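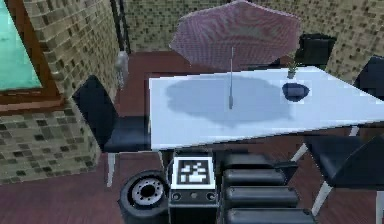 Cindex Patio Umbrella Base, 62 lb

I bought the Cindex base in December, when it was marked down, and didn't fill it until the weather turned. It has now held up our umbrella for one full season on an exposed deck.

Setup

The shell is hollow plastic and takes water or sand. I used dry play sand, which took most of a Friday evening with the small funnel supplied. A cut-off milk jug works faster. Filled, it comes to the listed 62 pounds. The plug seals with a rubber ring, and mine hasn't leaked any sand.

In use

We get gusts of 40 mph off the lake a few times a summer. I close the umbrella for those. In ordinary wind the base stays put, even with the canopy tilted. My neighbor Trevor Li has the lighter Dalen base under the same size umbrella, and his walks a few inches across the deck on a breezy day.

The weak point is the tightening knob. It is plastic, the thread is coarse, and it needs another turn every week or so. I replaced it with a steel bolt from the hardware store.

The top has faded from black to a dull gray. There are no wheels – once it's full, moving it takes two people.

Verdict

Good for a table umbrella that stays in one place. If you move yours often, look for one with wheels. Four stars, one off for the knob.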